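Demonstration Operators (part-time, on site, Zastonville)

Murkora is looking for patient people with working hands. The pay is fair, the coffee is not, and the pegboard will still be there when you come back from lunch.

We are gathering examples for a learning system called Akis. Akis would like to know how a person picks up a small thing and puts it somewhere else. It has been told many times and needs to be told 4000 more. You do the task with a hand-held gripper, one in each hand if the task calls for it, and the recording goes into the pile. The system learns from the pile. You go home. 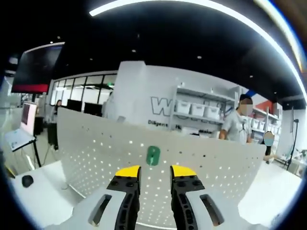
Lining up on a green piece at the pegboard.

What a shift looks like

Shifts run four hours, mornings or afternoons, with a break whenever your forearms file a complaint. You will get a task card, a tabletop and a target number of good takes. A good take is smooth, unhurried and slightly dull to watch. Fumbles are kept too, in their own folder, so please label them truthfully. We have met people who never fumble and their data was terrible.

Current tasks:

- Approach a hanging piece and close the fingers on it without knocking its neighbors.

- Bring a second fingertip up to a green stick already held by the first gripper, slowly enough that Kuroda, our review software, doesn't flag the take.
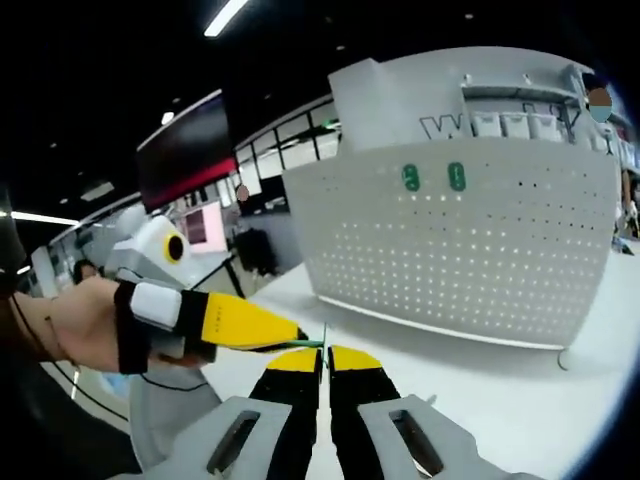 - Reset the table to match the card and start over. This is most of the job.

Who should apply

You are 18 or older, can stand for long stretches, and don't mind colleagues walking past while you miss. Left-handers are badly needed. No robotics background required; knitters and line cooks tend to do well. If repetition makes you want to redesign the process, write it down and do the next take anyway.

How to apply

Send a short note to Emrys Rowlands, quoting job number 2302, with the hours you can work. Skip the cover letter about your passion for innovation. Tryouts are in February, start at 9 a.m. and are paid.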